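# Flutovgate Reader Reviews

Short reader reviews of young adult fantasy and science fiction, typed up from the Dalen reading group's cards and cleaned by Radek Kuruc. Last updated 2020-02-22.

## Contents

- 1281 reviews of 243 books
- `reviews.csv`: one review per row
- `books.csv`: title, author, series, position in series

Ratings run from 1 to 5. Half stars were rounded down. Prequels have position 0, even when they came out last.

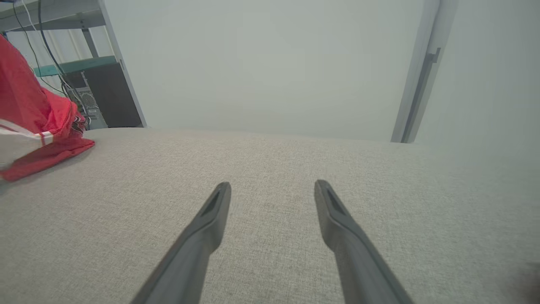
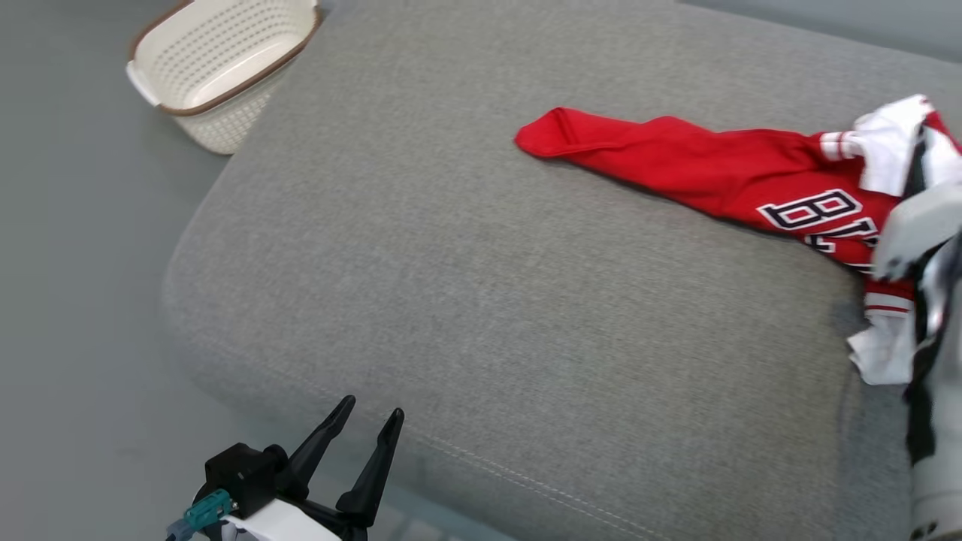

## Known problems

- 167 reviews have no rating. The field is blank, so don't read it as zero.
- Spoilers are not marked.
- Short stories sold only as e-books are missing from `books.csv`.
- Some reviews cover a whole trilogy and are filed under book one.

## Use

Free for any purpose. Please credit the reading group. Reviewer names were replaced with numbers in January.

Comments

Hsiu-ying Su: Is the Natotgate series filed by publication order or story order?

Radek Kuruc: Story order.

Oldřich Rusnák: Two rows for Brorkari have the author and title swapped. I sent you the row numbers.

Zewditu Yimer: Thanks for keeping the long reviews whole. The old file chopped them.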